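Notebook > Simulation > Episode collection

29/09/2026
Written by Haris Malik

Search the notebook

Collection in the Nikov house scene, go-to-furniture task

Today I continued with the episodes for Skesent. The instruction given to the policy is "go to the chest of drawers in the next room", and the simulated robot starts in the room with the blue floor. We now have 239 episodes of this task, of which I checked 104 by eye. The rest I will check tomorrow, or Roald can take a part of them.

The start pose matters more than I thought. From the far starts the dresser can be seen only through the doorway, and only its upper items tell you it is the same one as in the close views. The bright patches on the drawers also change much with the distance. I keep these starts in the set, but I gave them the tag "far". 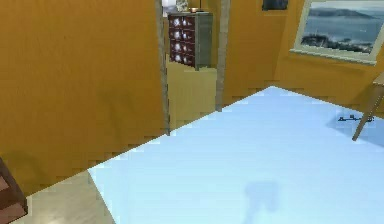 Close views

For the end of the episode I asked that all four drawer fronts are inside the camera view. The flowers are readable enough at this resolution, although a little blurred. One problem for the labels: the fronts have no visible knobs or handles, so the annotation form should not ask for a handle point. I removed this field and wrote to Roald Solheim about it.

Another question is the camera tilt. Roald thinks a tilted view like the one from this step is harmful for training – I am not sure. For now I leave the tilt as recorded and I save the angle next to each view. 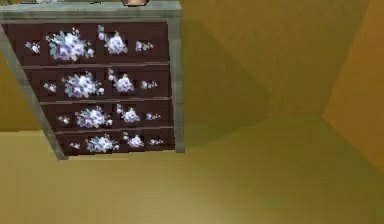 To do

- Render episode 654 again, the log file has a gap.
- Ask Roald if the Carrier scene uses the same floor colors.
- Run the 2 short training tests, with and without the "far" episodes.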